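Counter Space and Cooking Habits in Shared Student Kitchens

Project report, Housing and Daily Life module
Submitted 9 September 2026

Background

Most students in Starnusbridge live in shared housing in their second year. The kitchens in these houses were usually planned for one family, and they are now used by people who shop, cook and eat separately. Complaints about kitchens come up often in student housing surveys, and they are usually put down to cleaning. We wanted to find out whether the layout of the counter has any effect on how often people cook.

Our starting point was a short housing leaflet that advises tenants to "agree on a cleaning schedule" and says nothing about where things are kept. We thought this left out a large part of the problem.

Research question

Does the amount of free counter space in a shared kitchen affect how often the people living there cook a meal from basic ingredients?

We defined a meal from basic ingredients as one where at least one item had to be cut, weighed or measured. Heating soup or a frozen dinner did not count. Toast did not count either, although we argued over this for most of one meeting.

Method

We sent a questionnaire to students living in two neighborhoods, Manzano and Flirnthorpe. Manzano has mostly older row houses with narrow kitchens at the back. Flirnthorpe has newer apartments where the kitchen is part of the living room. We received 70 completed questionnaires. The questions covered what was kept on the counter, how many people shared the kitchen, and what the person had cooked in the past week.

We then asked 15 of the people who answered to keep a cooking diary during March. They wrote down what they made, when they started, and whether they had to move anything before they could begin. The diary sheets were printed on paper and kept in the kitchen, because in our trial run people forgot to fill in the online version.

We also measured the free counter in each diary kitchen with a tape measure. Stove tops and sinks were left out. A dish rack was counted as taking up space even when it was empty – it stays where it is either way.

What stays on the counter

The same few items came up again and again in the answers. Microwaves were the largest single item and were almost never moved once they had been put down. Dish racks came next. After these came kettles, knife blocks, bread and kitchen scales. In the narrow Manzano kitchens the microwave and the rack often ended up side by side against the wall, which left the front strip of the counter for all the work.

Kitchen scales were a small but useful case. People who kept a scale out on the counter used it for rice, pasta and baking. People who kept it in a cupboard mostly said they guessed.
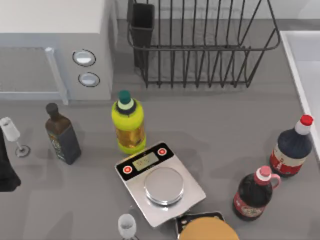 Results

Free counter space did make a difference, but a smaller one than we expected. Diary keepers with very little free space cooked less often on weekdays. On weekends the difference was hard to see. Several wrote that they did not mind clearing a space when they had time, but would not do it after a late class.

The clearest result was about moving things. When a diary entry said that something had to be moved first, the meal was more likely to be a simple one. The item moved most often was somebody else's dishes, left to dry in the rack or next to it. Cleaning schedules did not change this. Clean dishes were in the way just as much as dirty ones.

The number of people sharing mattered too. In kitchens shared by more than 4 people, the diaries show long gaps in the early evening when the keeper waited for a turn or gave up and ate later.

A few people mentioned a folding shelf sold under the name Plemico, which sits over the sink. Those who had one liked it for drying dishes. We did not have enough answers to say whether they cooked more.

Problems with the study

Diary keepers volunteered, so they may be more interested in food than other students. Keeping a diary may also have made them cook more than usual. March includes a week of exams, and entries for that week were thin. We should have asked for a full floor plan of each kitchen – measuring the counter alone missed tables, and in Flirnthorpe many people chop vegetables at the table.

Suggestions for tenants

Put dry dishes away before the evening.
Keep a scale and one cutting board within reach.
If there is a wall shelf strong enough for the microwave, ask the landlord about using it.
Agree on one stretch of counter that is left clear.

Further work

A second round in the fall would avoid the exam period. We would include kitchens in the residence halls, where the counters are all the same length, and measure tables as well.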